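Flenmont Safety Notes - README

Contents

Flenmont Safety Notes is a set of short training texts on workplace safety for hotels, canteens and small kitchens. It covers manual handling, slips and trips, and what to do when the fire alarm goes off during breakfast service. There are 890 notes in all, each written to be read aloud in under 2 minutes, a limit set by how long a breakfast chef will stand still.

Version of 8 March 2023. It replaces the one in which every note on ladders was filed under "Food".

Where the notes come from

The texts were drafted by Javiera Mansilla and checked against the in-house training binders of two hotels, the Endale and the Zarnen. The Endale's binder was in excellent order. The Zarnen's contained a wine list, a recipe for fish stock and nearly 20 copies of the same page on wet floors.

Anything that depended on one building (which door, which stairwell, whose key) has been taken out or made general. If you find a note telling you to assemble by the large fern, please report it.

Fields

note_id - a number. Gaps are where notes were merged.
topic - one of 12 headings. "Other" is one of them and is fuller than we would like.
setting - kitchen, housekeeping, front of house, stores, grounds.
text - the note itself, in British spelling.
level - first day, refresher or supervisor.
check - a question for the trainer to put to the group, with an accepted reply. Replies are kept loose. "Tell someone" is right more often than you might expect.

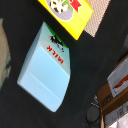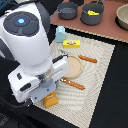
Shewit Gebru wrote back after reading the draft that the refresher notes were too polite, and that a person who has lifted stockpots badly for years will not be moved by the word "consider". She also asked why the notes on trolleys assume that all four wheels work. Both points were taken. The refresher level now says "do" and "don't", and there is a new note for the trolley that pulls to the left.

Known problems

The grounds setting is thin. It has a fair amount on hedge trimmers and hardly anything on ponds.

Some supervisor notes repeat the first-day text with a sterner opening line. We mean to rewrite these in April.

The notes are no substitute for legal advice or for a proper risk assessment of your own site. They will not count as proof that anyone was trained, however neatly you print them out.

Using it

The files are plain text, one note per file, with a single index. The Ikelura reader will open the lot, though it sorts by file name and so puts note 10 ahead of note 2. Any text editor does the job too.

You may copy, cut and reword the notes for training in your own workplace. If you pass them on, keep the Flenmont name and say what you changed. Corrections are welcome - please give the note_id, as "the one about the bucket" describes a good many of them.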